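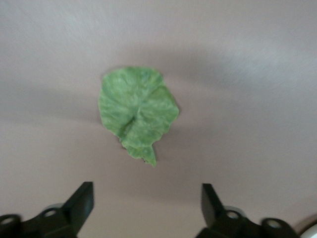 Plarketti bench review: safety and method checklist, with comments
Second pass, October
Reviewer: Dario Zuccaro
Covers: two-arm produce sorting trials, the Prura grasp method, and the claims made for it in the draft report

How to read this. Each item is marked OK, OPEN or FAIL. My comments follow the mark. OPEN means I was told something and have not been shown it. There are more of those than I would like.

SECTION A. BEFORE POWER

A1. Emergency stop within reach of the operator's chair. OK.
Pressed it twice with the arms parked. Both arms dropped out both times.

A2. Emergency stop tested while the arms are moving. OPEN.
The log has a tick and initials for this. It does not say what speed the arms were running at or how far they traveled after the button went in. A tick is not a stopping distance. Please repeat and write down the number.

A3. Finger pads and mounting screws checked for play. OK.
Checked by hand on all the fingers. Nothing moved.

A4. Cables at the wrists have enough slack for full rotation. OPEN.
Each wrist carries a black cable that arcs free of the arm. I would like to see both wrists turned to their limits at slow speed with somebody watching the loops. Deschamps says this was done at installation. Then there should be a sheet for it.

A5. Loose cables at the corner of the table tied back. FAIL.
Same comment as last time. Bundle them and strap them to the underside.

A6. Floor behind the table clear for walking. FAIL.
The power strip and the equipment next to it are still on the floor. If people are expected to go back there during a session, raise the strip. If they aren't, block it off.

SECTION B. SHARED SPACE BETWEEN THE ARMS

B1. Minimum distance between grippers set in software. OK.
Value is present in the config and loads at startup.

B2. Minimum distance confirmed on the bench. OPEN.
The dishes are grouped close together in the middle of the mat, so both grippers end up working over the same small patch. That is the hard case and I am glad it is being run. But I have only been shown the setting, never a trial where the limit was reached and the arms held off. Uditz offered me a simulation. No thank you.

B3. Arms slow down when both are over the dishes. OPEN.
Claimed in the draft. I could not tell by eye, and the speed trace I was sent covers one arm.

B4. Gripper clearance over dish rims. OPEN.
Fingers come down very near the rims. I want a written rule for what the arm does on contact with a dish: stop, back off, or carry on. Three people gave me three answers.
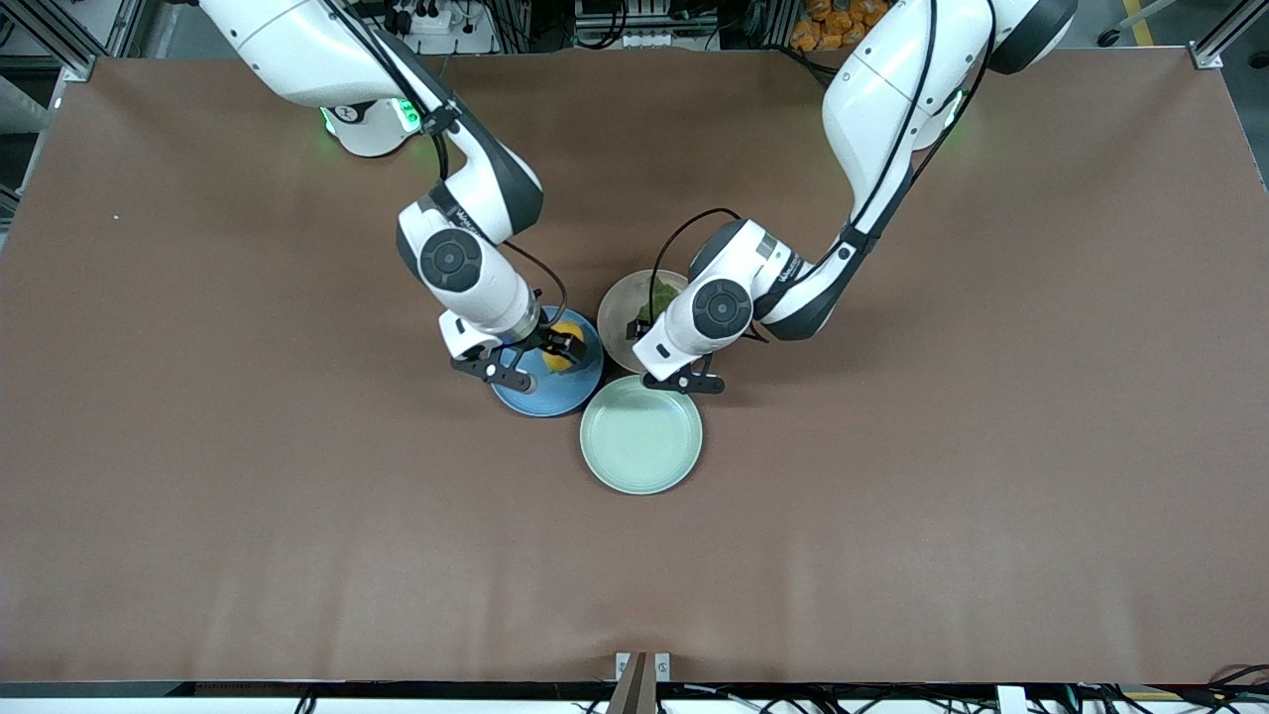
SECTION C. THE METHOD CLAIM

C1. Number of trials matches the log. FAIL.
The draft says 1029 grasps. The log has 1029 lines, but 26 of them are restarts after a fault and should never have been counted as grasps. Take them out and rerun the percentages. I don't expect the result to change much - that is no reason to leave it wrong.

C2. Success defined before the trials were run. OPEN.
The definition in the draft is "object lifted and placed in target dish." The definition in the lab notebook is "object lifted." Those are different experiments. Tell me which one was scored, and by whom.

C3. Thin and floppy items reported separately from firm ones. FAIL.
This is my main complaint. A fruit that fills the fingers is a fair test of whether the arm can get to the right place. A single leaf lying on a flat surface is a test of something else, with hardly any height to close on and an edge that may lift in one spot and lie flat in the next. The draft pools them into one success rate. Of course the number looks good. Split it.

C4. Leaf trials: count and conditions given. OPEN.
I found 64 leaf trials in the log. The draft gives no count. I also can't find how the leaves were laid out, whether curled ones were swapped for flatter ones, or how many times the same leaf was used. A leaf that has been pinched ten times does not behave like a fresh one, and I would expect it to get easier.

C5. Wrist view sharp enough for the method to work from. OPEN.
The Prura method picks its grasp point from the wrist camera. When the arm is moving, the view can blur and soften the outline of the leaf, and the outline is what the method is supposed to be using. Does it wait for the arm to settle? The draft says "near real time," and I don't know what that means here.

C6. Comparison against a simple baseline. FAIL.
There isn't one. Have the arm aim at the middle of the object and close. If the new method beats that on leaves, I will be pleased to say so.

SECTION D. HOUSEKEEPING

D1. Produce discarded at end of session. OK.

D2. Mat wiped down between sessions. OK.
Done while I was there.

D3. Packages behind the left arm moved out of its reach. OPEN.
The orange pile may well be out of range. Drive the arm toward it slowly and find out.

D4. Floor marking matches the real working area. OPEN.
The yellow stripe was there before the second arm was. Measure again.

RESULT

Single-arm work at reduced speed may continue. Two-arm work only with an operator at the stop button, until B2 and B4 are closed. The draft should not go out with the pooled success rate in it, whatever the deadline.

Send me the stopping distance and the split numbers first. The cables can be fixed this afternoon.

D. Zuccaro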